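Small Craft Fair Stalls: Questions I Keep Getting

I've sold candles and cards at the Alliddale spring fair every April since I moved here, and people email me the same things over and over, so I wrote it all down.

How big should my first table be?
Smaller than you think! Mine is a folding one and it's plenty. I paid for a double pitch my first year and spent the day sliding stuff around to fill it.

Can I get power at my pitch?
At Alliddale, yes, if you tick the box when you book. It's one socket per stall, so bring your own strip.

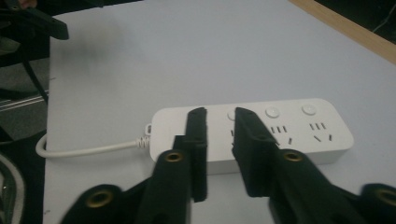 One reader wrote in to say the Grondell hall only has sockets along the back wall, so ask for a wall pitch early or you'll be stuck in the middle with no lights.

How much stock do I bring?
I took 187 candles last time and came home with a box and a half. Cards are lighter, so I pack 420 and don't worry.
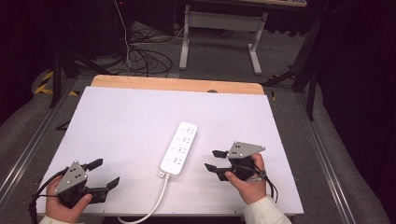 Lights, card reader, phone charger — that's my whole electrical list, and it hasn't changed in years. A strip with four sockets in a row covers it with one left over for a neighbor. Put a name sticker on it, they all look alike by the end of the day.

Do I need to take cards?
Yes. Most of my buyers don't carry cash anymore.
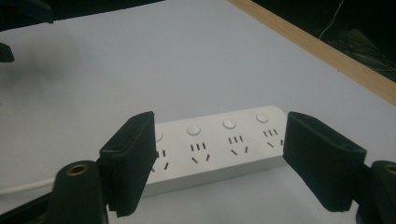 Packing down is when I get careless, because I'm tired and want my dinner. I go lights first, then the reader, then the cash box. If your strip has a push button above each group of outlets, switch them all off before you start pulling plugs. Then sweep up your wax crumbs!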